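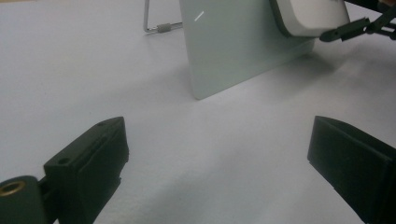
흰 탁자 상판. 사진 제공=다클리 음악제 사무국

다클리 음악제, 내년 7월 로서 호숫가에서 다시 열린다
이투수라 등 1차 출연진 공개, 조기 예매 시작

2021년 10월 12일 화요일, 다클리

다클리 음악제 사무국은 오랫동안 기다려 주신 관객 여러분께 드디어 반가운 소식을 전합니다. 한 해를 쉬어야 했던 다클리 음악제가 내년 7월 로서 호숫가 잔디밭에서 사흘 동안 다시 열립니다. 그동안 사무국으로 편지를 보내 주시고, 지난 음악제에서 산 티셔츠를 아직도 입고 다닌다며 안부를 물어 주신 모든 분께 먼저 고개 숙여 감사드립니다. 보내 주신 글은 하나하나 다 읽었고, 몇 통은 사무실 벽에 그대로 붙여 두었습니다.

내년 음악제의 첫날 밤은 이투수라가 맡습니다. 현악기와 손북을 중심으로 길고 느긋한 곡을 들려주는 오인조로, 지난번 음악제 때는 낮 시간의 작은 무대에 올랐다가 앙코르를 두 번이나 받고서야 내려올 수 있었지요. 이번에는 해가 완전히 진 뒤의 큰 무대에서 새 음반 수록곡을 처음으로 연주합니다. 둘째 날과 셋째 날의 마지막 순서는 겨울이 지나기 전에 따로 알려 드리겠습니다.
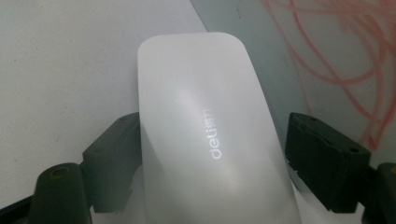

흰색 마우스. 사진 제공=다클리 음악제 사무국

입장권은 하루 3000장까지만 판매합니다. 더 많은 분을 모시고 싶은 마음이야 굴뚝같지만, 돗자리를 펴고 누워서도 음악을 들을 수 있는 넉넉함이 다클리의 오랜 자랑이어서 이 숫자는 그대로 지키기로 했습니다. 사흘권 조기 예매분은 2000장이며, 음악제 누리집과 다클리 역 앞 매표소에서 같은 값에 구하실 수 있습니다. 지난 음악제 입장권을 환불받지 않고 간직해 오신 분은 따로 신청하지 않아도 그 표로 입장하실 수 있으니, 서랍 속에 잘 두셨다가 꼭 챙겨 와 주세요.

야영장은 호수 북쪽 솔숲으로 옮깁니다. 텐트 자리는 200곳이고, 이 가운데 어린아이와 함께 오는 가족을 위한 조용한 구역을 무대에서 가장 먼 쪽에 마련합니다(밤 열 시 이후에는 기타도 잠시 쉬어 주시기를 부탁드려요!). 식수대와 화장실도 지난번보다 늘어납니다. 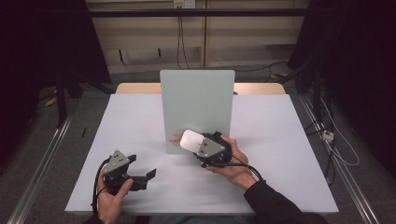
머리 도널리는 로서 호수만큼 저녁 소리가 부드럽게 퍼지는 곳을 아직 만나지 못했다며, 쉬는 동안 가장 그리웠던 것은 큰 무대의 함성보다 공연이 끝난 뒤 사람들이 노래를 흥얼거리며 숲길을 걸어 내려가던 소리였다고 전했습니다. 이어 내년에는 그 숲길에도 작은 연주 자리를 하나 만들고 싶다고 덧붙였습니다.

그 바람을 담아 새로 생기는 곳이 불우드 무대입니다. 숲길 중간의 빈터에 나무 의자 100개를 놓고, 확성 장치를 거의 쓰지 않는 독주와 이중주를 오후 내내 이어 갑니다. 출연을 원하는 지역 음악가는 연주 녹음 두 곡과 짧은 소개 글을 사무국으로 보내 주시면 됩니다. 음악 학교에 다니는 학생도, 오래 악기를 놓았다가 다시 잡은 분도 모두 환영합니다.
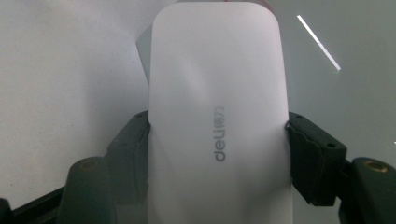

음악제 안내 책자도 새 단장을 합니다. 지난 책자는 글씨가 작고 종이가 번들거려 햇빛 아래에서 읽기 어렵다는 말씀을 많이 들었고, 그래서 이번에는 판형을 키우고 공연 시간표를 맨 앞으로 옮겼습니다. 표지를 두고는 사무국 안에서 꽤 오래 이야기가 오갔는데, 결국 흰 바탕에 음악제 이름을 회색으로 세워 넣기로 했습니다. 책꽂이에 꽂아 두고 오래 보실 수 있게 책등에도 같은 글씨를 넣습니다. 책자는 입장하실 때 한 권씩 나누어 드립니다.

다클리 역과 로서 호수를 오가는 순환 버스는 사흘 내내 운행하며, 막차는 마지막 공연이 끝나고 한 시간 뒤에 떠납니다. 자전거로 오시는 분을 위한 보관소는 남쪽 입구에 있습니다. 취재와 출연에 관한 문의는 다클리 음악제 사무국 홍보 담당에게 해 주시기 바랍니다.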